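How to Fold Sports Jerseys So They Fit a Small Drawer

Jerseys are harder to fold than cotton T-shirts. The mesh slides, the armholes are big, and the numbers on the back crack if they are creased in the same spot over and over. The method below works for basketball and soccer jerseys and for most practice tops.

Work on any flat surface at about waist height. A bed, a table or a wide sofa seat will do.

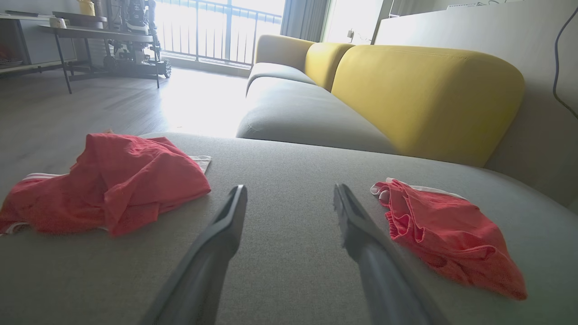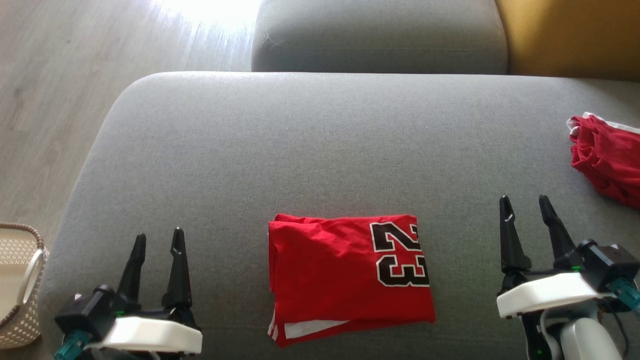

Usa Mahawong wrote in after the first version of this page to say that her jerseys always came undone in the drawer, and that folding the bottom hem up first was the only thing that stopped it. I tried it on a full load and changed step 4 to match.

Before you start

Make sure the jersey is fully dry. Damp mesh holds a smell once it is packed tight. Turn it right side out and check the hem for loose threads. Do not iron the numbers. If the fabric is badly wrinkled, hang it in the bathroom while you shower.

Steps

1. Lay the jersey face down with the neck pointing away from you. Smooth it from the center out with the flat of your hand.

2. Bring the left side in to the middle of the back. Keep the edge straight from shoulder to hem. On a sleeved jersey, fold the sleeve back on itself so it lies along the side.

3. Do the same with the right side. You should have a long strip the same width from top to bottom.

4. Fold the hem up 2 inches and press it down.

5. Fold the bottom half up toward the neck, then fold once more. Large sizes may need a third fold.

6. Turn the packet over and square up the corners.

Putting them away

Stand the packets on edge in the drawer, folded side up. Leave enough space to slide a hand in. If they tip over, put a shoe box lid at the end of the row.

Heavily printed jerseys should be refolded every couple of months with the crease moved up or down an inch. I do mine in December when the season things get sorted anyway.

Troubleshooting

The strip is wider at the top: the shoulders were not pulled in far enough. Open it up and go back to step 2.

The packet springs open: the fabric is probably very slick. Roll it from the hem end after step 4 and tuck the neck under.

The numbers stick together: put a sheet of plain tissue paper between the printed parts before folding. Avoid newspaper, as the ink rubs off on light colors.

Last updated May 25, 2022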